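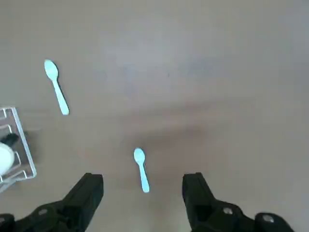

Drindonora Library Writers' Group: Short Fiction

Two Spoons
by Fidelina Rivadeneyra

The spoons were the last thing left to sort. Yanling had put them out on the table while she dealt with the bigger drawers, and by four o'clock the bigger drawers were done and the spoons were still lying where she had dropped them, one pointing at the window and the other pointing at the stove.

They were pale blue and plastic, the sort you get with a tub of ice cream. Her mother had kept them in the cutlery drawer with the good knives for 24 years.

"Bin," said Nikola from the doorway. He had a box on his hip with FOMBRIDGE written on the side in texta. Everything marked Fombridge was going to the new unit. Everything else was going to the op shop or the tip.

"I haven't decided."

"They're ice cream spoons."

"I know what they are."

He took the box out to the car. She heard the boot go up, and then him talking to Mrs Tan over the fence about the rain.

Yanling sat down. The light came in low at that time of day and the tabletop had gone brown on one side and nearly blue on the other. She had done her homework at this table. She had been told at this table that her father wasn't coming back from Jarkunport, and her mother had made toast afterwards and cut it into squares, although Yanling was 10 and hadn't had her toast cut up for years.

The spoons were from the week after that. It was July and too cold for ice cream. Her mother drove them down to the foreshore anyway and bought two tubs from a man who was already pulling his shutter down. They ate in the car with the heater on. Her mother had rum and raisin and didn't like it. She finished it, wiped both spoons with a tissue and put them in her handbag.

"What are you keeping those for?" Yanling had asked.

"They're perfectly good spoons."

After that they were used for everything. Mustard, medicine, the sugar when the proper spoon was in the wash. One went to school for a term in a yoghurt lunch and came home every day, as she had been warned it must.

The phone rang. It was her mother, calling from the unit, where she had been since morning telling the removalists about the wardrobe.

"Have you done the kitchen?"

"Nearly. Do you want the blue spoons?"

"Which blue spoons?"

"The plastic ones. From the foreshore."

There was some noise at the other end, a door and a man's voice. Her mother told him left, no, further left.

"I don't remember any foreshore," she said. "Are they cracked?"

Yanling picked one up and ran her thumb around the bowl. "No."

"Then why would you throw them out? Put them in with the tea towels. And don't let Nikola pack the kettle, I want that on the seat."

She hung up. Nikola came back in for the next box and looked at the table.

"Well?"

"One's going to Fombridge," Yanling said.

She wrapped it in the tea towel with the map of Tasmania on it and pushed it down the side of the box. The other one she put in her coat pocket with the car keys. Then she went to find the kettle.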